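**FOR IMMEDIATE RELEASE**
2025-10-28

# Bratley Pantry Opens a Noodle Shelf, and Everyone Is Invited to Take a Packet Home

**BRATLEY** – The Bratley Pantry, the free neighborhood food room on Donero Street, is very happy to announce the opening of its new Noodle Shelf, a full wall of instant noodles from near and far that any household in town can pick from, free of charge, whenever the pantry is open. The shelf was stocked for the first time this week with 1,072 packets, and more are already waiting in the back room for their turn.

For those who haven't visited us before (and we do hope you will, the kettle is nearly always on), the pantry has been sharing groceries with its neighbors out of the old Flileck shoe store for several years now. In that time we have given out a great deal of rice, beans, canned tomatoes and breakfast cereal, and we are proud of every bag. But when we asked families last January what they would most like to see more of, the answer that came back again and again was noodles, and in particular the kinds of noodles people grew up eating, the ones that taste like a grandmother's kitchen or a late night in a student apartment.

We received 480 replies to that little survey, many of them with notes written all the way around the margins, and we read every one. Some people asked for spicy noodles, some asked for no spice at all, please, and quite a few wrote down the name of a favorite brand in the language they know it by. Those notes became our shopping list.

Among the packets on the shelf is a seafood variety from Baixiang, dressed in black and bright sky blue, with the words "soup tastes good" written in big, brushy Chinese characters down its dark side. We think that is a lovely, plain sort of promise for a food to make, and it has become something of an unofficial motto among the people who pack our bags.

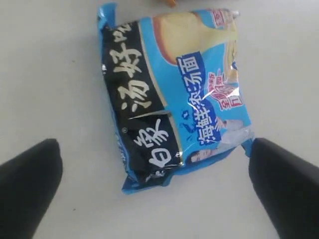

*Baixiang seafood thick soup noodles, one of the varieties on the new Noodle Shelf at the Bratley Pantry.*

The shelf itself was made possible by a generous gift from Acheampong Grocers, which helped us find varieties we would never have tracked down on our own and let us buy them by the case. The store also lent us a delivery van for two long afternoons, and sent along a very welcome tray of sandwiches. We are grateful for all of it.

"A packet of noodles is a small thing, but the right one can make a hard week feel a good deal kinder," the pantry said in a statement. "We want people to come in, find something they know, and maybe tuck something they've never tried into the bag next to it. If you don't care for it, come back and tell us. If you love it, come back and tell us that, too, and we'll do our best to order more."

Packets are grouped by flavor, with seafood, chicken, beef, mushroom and vegetable each in their own section. Where the cooking directions are in another language, we have put together a simple printed card in English and Spanish that goes in the bag with the packet. Anyone with a food allergy is warmly encouraged to ask at the front table before choosing, and we'll gladly go through the ingredients together.

**How to visit**

No paperwork or appointment is needed. Each household may take up to six packets per visit, along with its regular groceries. There is a ramp at the side entrance, and children are very welcome (there's a coloring corner by the window).

**How to help**

We would love to keep the shelf full through the winter. Unopened, in-date packets can be dropped in the blue bin inside the front door, or at the customer service counter at Acheampong Grocers. A gift of any size toward the noodle fund is just as welcome, and $300 restocks one whole section.

**About the Bratley Pantry**

The Bratley Pantry is a free community food room serving 1,146 households in Bratley and the surrounding area. It is supported by local donations and run from the former Flileck store on Donero Street.

**Media contact:** Please stop by or write to the Bratley Pantry front office, Donero Street, Bratley. Reporters are welcome to visit during open hours and to stay for a bowl of soup.

\###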